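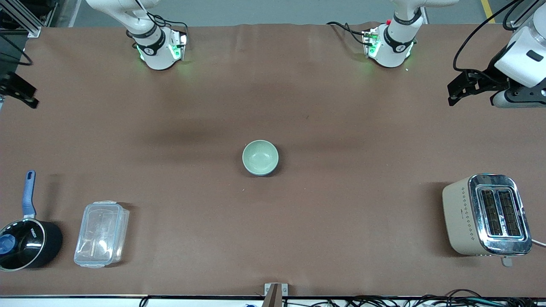
## Kartha monta su banco de dos brazos en el taller de Tastdale

El grupo Kartha ha instalado dos brazos blancos en el borde trasero de una mesa cubierta con papel marrón. Entre los objetos de prueba hay un cuenco verde pálido, un cazo negro y una tostadora de dos ranuras. Meenakshi Rai firma el control; Vasilică Sandu, el cableado —aún provisional—. El presupuesto asciende a 2196 euros, sin contar los brazos. El registro de maniobras suma 87 entradas.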